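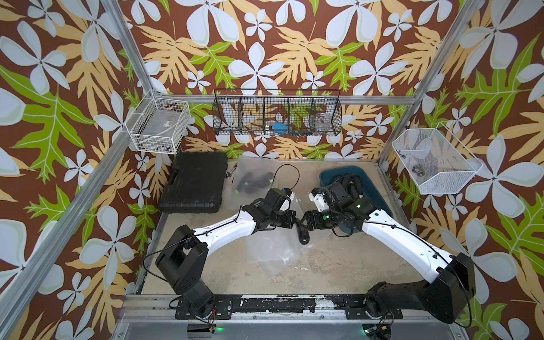 棕底大花配亮绿叶子,三面墙都是,墙上还挂着铁丝篮

工单标题:旧平装小说书目导入 Relard 以后,重印本全被并进初版里了
提交人:Benvinda Carvalho
状态:已解决(还留了一个小尾巴)

先说下我这边的情况。我收旧平装小说,西部、侦探、航海冒险都收,书评写在自己的小站上,藏书用 Relard 管。之前一直用 Vevix,用了好多年,里面攒了 900 条记录,每条都有我自己写的读后感,短的两三句,长的能有一整页。2026年9月我终于下决心搬家,按帮助页的步骤导出、上传、点确认,进度条走得挺顺,我还去泡了杯茶。

回来一看,书架上只剩 597 本。

我当时心都凉了!翻了一会儿才发现书没有真的丢,是同一本小说的不同版本被合到一起了。比如我有一本讲赶牛队的《Tetmont 渡口》,精装初版一本,后来的平装重印一本,封面换过,平装那本结尾还删了半章(就是老骑警在河边烧信那段,我最喜欢的一段,居然删了)。我给这两本写的书评完全不一样,一篇夸一篇骂,现在两篇首尾相接粘在一条记录里,读起来像我精神分裂。

我自己先试过这些:

清缓存,重新登录。没变化。
换浏览器。没变化。
把导出文件用表格软件打开看,两个版本是分开的两行,出版社、年份、页数都在,说明 Vevix 那边导出没毛病。
单独挑了 5 本书做成小文件重新导入,里面有两本是同一部小说的不同版本。结果进来四条,又并了。
在设置里找“合并重复”的开关,找了半天没找到。

附上我的导出文件,麻烦帮忙看看。着急倒不算特别着急,就是看着难受。

回复(Georges Awwad,Relard 支持):
Benvinda 你好,文件收到了。先请你暂时不要在合并后的记录上改书评,方便我们整批撤回。另外想确认一下,这些老书是不是大多没有 ISBN?

我的回复:
对,几乎都没有!我收的大部分是五六十年代的平装本,那会儿哪来的 ISBN。书脊上倒是有出版社自己的编号,我在 Vevix 里填在“备注二”那一栏,导出来列名叫 note2。书评我没动,忍住了。

回复(Georges Awwad):
那就对上了。导入时如果没有 ISBN,系统会退回去用“书名加作者”来判断是不是同一本,年份和出版社不参与比较。你的文件里有 303 行就是这样被并掉的。处理办法如下:
一、进“导入记录”,找到那次导入,点“撤回”。
二、在表格里把 note2 这一列的列名改成 edition_id,内容不用动。
三、文件另存为 UTF-8 编码的 CSV。
四、重新上传,在字段对应那一页确认 edition_id 对到“版本编号”。
建议先拿 300 行以内的文件试一次。

我的回复:
按你说的做了。撤回很快,书架一下子空了,有点吓人,不过备份在手我就硬着头皮往下走。

第一次上传报错,提示“第 203 行:引号未闭合”。打开一看,是我写《Geagea 的骡子》那篇书评,里面抄了一句主角的台词,只打了前引号,后面那个忘了。这本书我顺便说一句,真的值得找来看,讲一个送邮件的老头带着一头骡子翻山,前半本慢得要命,一到下雪那章就放不下了,坏人也写得有意思,不是那种一出场就拔枪的。好,扯远了。引号补上,再传,过了。

先试的那一小批没问题,《Tetmont 渡口》两个版本各归各的,夸的归夸的,骂的归骂的。然后把剩下的也传了,现在总数 900,跟 Vevix 里一模一样,我高兴得在椅子上转了一圈!

还有两个小问题:
封面图好像没跟着版本走,平装那本现在显示的是精装的封面。我手动换了几本,能换,就是慢。
书评里的空行全没了,长的那几篇挤成一大坨,看着累眼睛。

回复(Georges Awwad):
空行的问题可以解决:字段对应页最下面有个“保留换行”,默认没勾。不用整批重来,勾上以后选“仅更新书评”再传一次同一个文件就行。封面目前是按作品取的,不按版本取,只能手动换。我已经把按版本取封面作为功能建议登记了,暂时没有时间表可以给你。

我的回复:
“仅更新书评”试过了,空行回来了,谢谢!封面我就慢慢换吧,反正换的时候还能把书从架子上拿下来再翻翻,昨晚为了换三张封面,又把一本侦探小说从头看到了第六章。

给后面搜到这张工单的朋友留个话:手里老书多、没有 ISBN 的,上传之前先把版本编号那一列弄好,没有编号的就拿“出版社加年份”拼一个填进去,我有十几本就是这么填的,也认。还有书评里的引号一定检查一遍。

主问题可以关了,封面那条麻烦有消息的时候在这里说一声。

回复(Georges Awwad):
好的,主问题标为已解决,封面建议关联到本工单,有更新你会收到邮件。《Geagea 的骡子》我记下了。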